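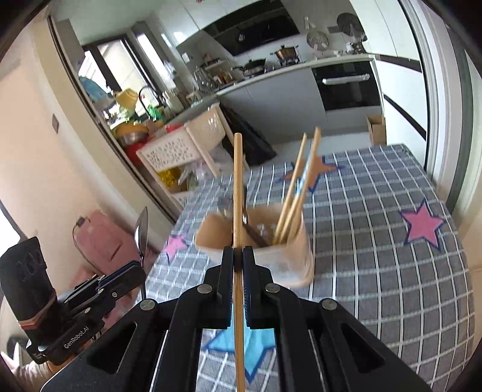
Table and Utensils

Sharon Mbwambo keeps this page for the shared kitchen at Pelenow. It covers the small things that get used every day and put away again after meals.

The tablecloth is grey-blue check with a white grid, printed with stars in pink, orange and light blue. The large pink star has a dark blue outline.

The utensil holder is translucent plastic and stands in the center of the table. Wooden chopsticks go in it, along with one that has a blue pattern. Metal spoons share the same holder when they are put away.

Nana Annan bought the tablecloth in April. More pages from the kitchen will be added as Sharon gets to them.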